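Handout 4, revised 2019-05-28
Course: Good Practice in Manipulation Data Recording

## 1. Scope

These notes cover tabletop tasks recorded with two hand-held grippers, one in each hand. They do not cover teleoperated arms. The rules follow the Voster lab manual, with changes agreed for this course. Where a rule uses "shall", a recording that breaks it is rejected. Where it uses "should", the recording is kept and the deviation is entered in the session log.

## 2. Workspace

2.1 The table shall stand on a level floor and shall not be moved within a session. If it is moved, the session is closed and a new one opened.

2.2 Stands, poles and other fixed equipment near the operator should have their bases marked with hazard tape. Marking does not replace clearance. The operator shall be able to step back from the table without looking down.

2.3 Cables from the grippers should leave on the operator's side and run down past the table edge. A cable shall not cross the area between the start position of an object and its target.

2.4 Objects shall start within reach of both grippers, upright unless the task sheet says otherwise, with enough space between them for a finger to pass. For the jar task, the start positions are on the table in front of the small gray unit, and the target is its top surface. 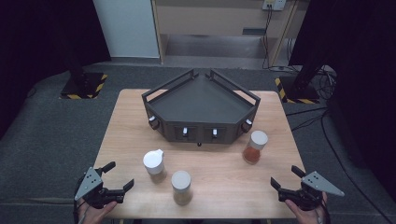
*Photo: Katayama course archive, jar placement task. Reuse permitted within the course.*

2.5 Jars shall be closed before recording starts. Flip-top lids need a separate check: press the tab down by hand, then lift the jar by the body. A lid that opens under its own weight is taped or the jar is replaced.

2.6 Contents are part of the object. A jar that is refilled, emptied or swapped for one with a different fill level gets a new object number. This rule is often missed, and it matters for any later work on grasp force or on visual tracking through glass.

## 3. Grasping and placing

3.1 Approach with the jaws open wide enough to clear the object on both sides. The fingers shall not be used to push a jar into line before the grasp unless pushing is part of the task.

3.2 Close on the body of the jar. Grasping by the lid is a fault, even if the jar arrives safely.

3.3 Lower the jar until the base is in full contact, then open. Releasing above the surface – even by a few millimeters – is logged as a drop.

3.4 After release, hold the gripper still before withdrawing. The wrist camera needs a steady view of the placed object with both fingers clear of it.
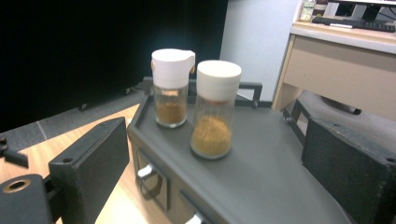
3.5 Withdraw along the line of approach. Where the target has a raised border or a rear rail, lift first and then pull back, so that the fingers do not strike the edge. Contact with the rail is logged. Contact that moves an object already placed ends the episode.

3.6 Objects placed earlier shall not be corrected later in the same episode. A crooked placement is still valid data if the jar is upright and inside the border.

## 4. Session limits

| Item | Limit |
|---|---|
| Episodes per block | 16 |
| Maximum length of one block | 20 minutes |
| Episodes per operator per week | 192 |
| Log entry, maximum length | 200 characters |

The weekly figure equals 12 full blocks. Rejected episodes count toward it. An operator who reaches the limit may still label or review.

## 5. Before each block

- Zero both grippers with the jaws fully closed.
- Check the finger screws by hand. Scuffed finger edges are acceptable; cracked ones are not.
- Confirm that the clocks of both devices agree.
- Clear personal items from the table.
- Read the task sheet number aloud on the recording.

## 6. Open points

The Bakach draft allows lid grasps for wide caps. We do not adopt this yet. It will be looked at again in October, together with the Gornitbridge proposal on separate object numbers for lids.

Reading for next session: Voster manual, sections on log format and rejection codes. Bring one completed log sheet from your own block.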